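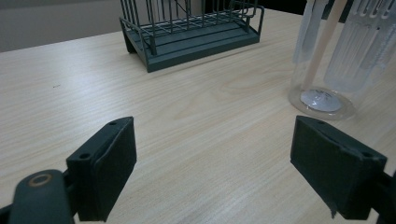
Why is it so hard to get rid of a good dining table?

Mostly for the dull reason that the people who have the room already own one, and the people who need one live up three flights of stairs.

My aunt's table seats ten. It seats twelve if two of them are children or don't mind the leg. She bought it the year she got married, paid for it in installments, and kept a felt pad on it for most of the next five decades, so that when she moved into her new apartment and the pad came off, the top looked the way it had in the showroom. We had eaten on top of that finish all our lives and never been introduced.

The table did not fit in the new apartment. It fit through the door, which gave everyone a cruel half hour of hope, but once inside it left no way to get to the bathroom. So it came back out again, and since I own a station wagon and had made the mistake of answering my phone, it became mine to deal with.

I figured on a week. I would put it on Jornus, the app where my neighbors sell each other the same stroller over and over, and some young couple would show up with cash and misty eyes. I wrote a nice ad. I used the word "heirloom." I asked for $946, a price I had arrived at by taking what my cousin thought it was worth, what I thought it was worth, and splitting the difference in favor of my cousin, who is louder.

In the first month I received four messages. One asked if I would take forty dollars. One asked if the chairs were included and, on learning that they were, asked if they could be un-included. One was a man who wanted me to cut it in half. The fourth just said "wow," and I still don't know how it was meant.

Clem Halliday was not surprised by any of this. He has run the furniture side of Hegde, the auction house out by the fairgrounds in Brodilthorpe, long enough to have sold some of the same pieces three times, each time for less. I went to see him in January, when the salesroom is heated by one unit at the far end and everybody's bids come with a little puff of steam.

"How many leaves?" he asked, before I'd taken my gloves off.

Two, I said.

"I'm sorry," said Clem.

He walked me down the back wall, where the dining tables live. They stand on end there with their legs off, like a row of doors to nowhere, each with a bag of bolts taped to the underside. A few had been waiting since the previous spring. Clem knows them all and speaks of them the way a shelter worker speaks of the older dogs. This one was a doctor's. This one has a burn, but it's a nice burn. This one, he said, patting an enormous thing on a pedestal, went for $2,139 when he first sold it, and he had gone home that night and told his wife they were in the right business.

And the last time?

"The last time, I bought lunch with it. I had to skip the pie."

What happened to the big table has been explained to me by a lot of people this winter, because if you are trying to unload one, it is all you talk about, and it seems everyone you talk to has either one in the basement or a theory. The theory you hear most is that young people don't want brown furniture. I've heard it from dealers, from movers, from a woman behind me in line at the pharmacy. It is always said with a sigh, as if the young had been offered a spare ballroom to put it in and turned it down out of spite.

My niece, who is 27 and therefore the authority in our family on what young people want, says she'd love my aunt's table. She has thought about it a good deal. She lives with two roommates in a place where the oven door can't be opened all the way unless somebody stands in the hall. If she took the table, she says, they could live on it.

Another theory blames the kitchen island, and I have more sympathy for this one. Sometime while we weren't paying attention, the wall between the kitchen and the dining room came down, and what went up in its place was a counter with stools. The stools are all on one side. A family eating at an island sits in a row and looks at the sink, like people waiting to be served in a very slow bar. I have eaten many good meals this way. I have never once heard a good argument start at one, and I grew up believing that this was what dinner was for.

Then there is the matter of weight. When my aunt's table was made, it was understood that furniture should be hard to move, since the only reason to move it was death or divorce, and neither was supposed to be convenient. Now people change addresses like they change phones. I called Ferkov, the moving company with the green trucks, to ask what they'd charge to take the table across town. The dispatcher wanted to know if there were stairs. There were stairs. She wanted to know if there was a turn in the stairs. I said there was a small one. She put me on hold, and when she came back she quoted me $766 in the voice of someone reading out a biopsy.

So there I was, with a table I couldn't sell for $946, which would cost me $766 to give away. I am no economist, but I could see which way that was heading.

It was Clem who told me to call Noreen Chaudhry.

Noreen restores furniture in what used to be a muffler shop on the north side of Brodilthorpe. She has the bay doors, the pit in the floor (boarded over, mostly), and a sign out front that still promises a free brake check. People do pull in. She says she's gotten pretty good at brakes.

What she is known for, though, is making large tables smaller, and there are collectors who will cross the street to avoid her. She takes a ten-seater and gives you back a four-seater and a bench. She has turned a banquet table into two desks for a pair of brothers who each wanted the whole thing and hadn't spoken since the funeral. Some customers ask for the leaves to be made into shelves, and a few just want a cutting board they can point to at Thanksgiving and say, that was Grandma's.

I told her I found this a little sad.

"You know what's sad?" she said. She was lying on her back under somebody's sideboard, so I was being lectured by a pair of boots. "A storage unit. I get people who paid on a storage unit for seven years so they wouldn't have to decide. Then they decide anyway, and now it's got mice."

She rolled out and looked at my pictures of the table, flicking through them faster than I thought was polite. She stopped at the underside. I had taken that one by accident.

"Who wrote on it?"

I hadn't known that anyone had. But there was pencil under there, a good deal of it, down near the end where we kids used to sit. When I got home I took a flashlight and slid under to read it. My cousin had signed his name and the year he turned eight. Somebody had kept score of a card game. There was a drawing of a horse, or it could have been my uncle. And there in my own awful handwriting, from an age when I apparently believed that the right authorities would one day look under the table, was the word HELP, with an arrow pointing in the direction of the lima beans.

This did nothing for the price. I added it to the ad on Jornus anyway, and got a message from the man who wanted it cut in half, asking which half the horse was on.

My aunt, when I told her all this, was less moved than I'd hoped. I'd been putting off the conversation for weeks, on the theory that she'd be crushed to learn her table was worth less than its own delivery. She was eating soup in front of a game show at a round thing the size of a pizza, and she seemed very happy with it.

"I never liked that table," she said. "It was your uncle's mother who liked it. I wanted the one with the glass."

Fifty years of felt pads, I said. Fifty years of coasters. You once chased me out of the house with a trivet.

"Well, it wasn't paid off," said my aunt, and turned up the volume.

I thought about that for a while, as I suppose I was meant to. We had been handling the thing as though it were full of her, and all along she'd been guarding it like you'd guard a rental car. My cousin took the news hardest. He had been planning to be the one who almost took it.

It's at Noreen's now. Getting it there took me, the station wagon, a length of borrowed rope and a friend of Clem's with a flatbed, who accepted payment in dining chairs. She'll take it down to a size that seats four, and five at a pinch, and my niece has measured her wall twice and says that if the roommate with the exercise bike ever moves out, it will go in. The cut has been laid out so that the pencil stays whole, horse and all. That means one end will be a bit heavier than the other, and Noreen wants it understood that this is my doing and that she'll say so if anyone asks.

There's a leaf left over. It's in my hall, behind the coats. I've had it up on Jornus since the thaw, no reasonable offer refused, and so far the only interest has come from my cousin, who wants to know what I'm asking.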